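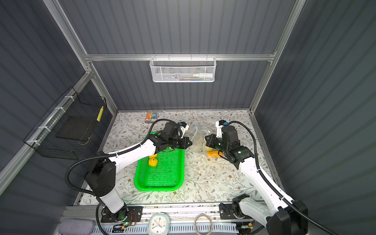
I have spent most of August arguing with people about how many examples a robot needs, and I've come around to thinking we're all arguing about the wrong number.

When I started at Isdale, the target on the whiteboard was 3824 episodes. I never did find out where it came from (Cillian Dunne says it was there when he joined, so it may be older than both of us). Every Friday somebody would rub out the running total and write a bigger one, and we'd all feel pretty good about it. I felt good about it too! It's a lovely thing, watching a number go up.

Then I sat down one evening and watched 214 of my own episodes back to back, and I got bored in a way that worried me. It was the same grab, again and again. I'd found a way of bringing the two grippers together over the middle of the table that felt comfortable to me, and I'd done it so often that I could have told you where the left arm would be at any moment with my eyes shut. If I could predict it that easily, what was the model supposed to learn from number 200 that it hadn't got from number 12?

So here's my opinion, for what it's worth. I would take 100 episodes where the person driving was a little bit uncomfortable over a thousand where they were cruising. Move the tray. Turn the duck around so it's facing the wrong way. Put the bag down badly – clear plastic is miserable stuff anyway, it folds differently every time you touch it, and I think we should lean into that and stop smoothing it out before we hit record. I used to smooth it out. I did it for weeks, and I never wrote it down anywhere, so the robot was learning about a world where bags always come nicely flattened.

The other thing I've changed my mind about is mistakes. At Zindley, where I worked before, we threw out any episode with a fumble in it. Drop something, delete it, start over. Ebenezer Agyeman argued with me about this for a whole lunch and I was sure he was wrong. His point was that if you only ever show a robot people doing fine, it has never seen how to get out of trouble, and trouble is where it's going to spend a lot of its time. A slip followed by a decent second try is worth keeping. I went back to my desk still annoyed, pulled 42 episodes out of my reject folder, and had to admit most of them were more interesting than the ones I'd kept. (A fumble where you just give up and let go is still junk. I'm not a complete convert.)

People do push back on this, and some of it is fair. Messy data is harder to check. New drivers need something steady to copy, and if you tell them on day one to make it awkward they'll make it awkward in silly ways. And yes, a big total is easier to explain to whoever is paying for the arms. I don't have a good answer to that last one. Cillian's idea is to write down two numbers, the total and how many different starting layouts we used, and I'd like to try it before the next batch.

In the meantime I've got one small rule for myself. If I catch myself humming during a session, I stop and rearrange the table.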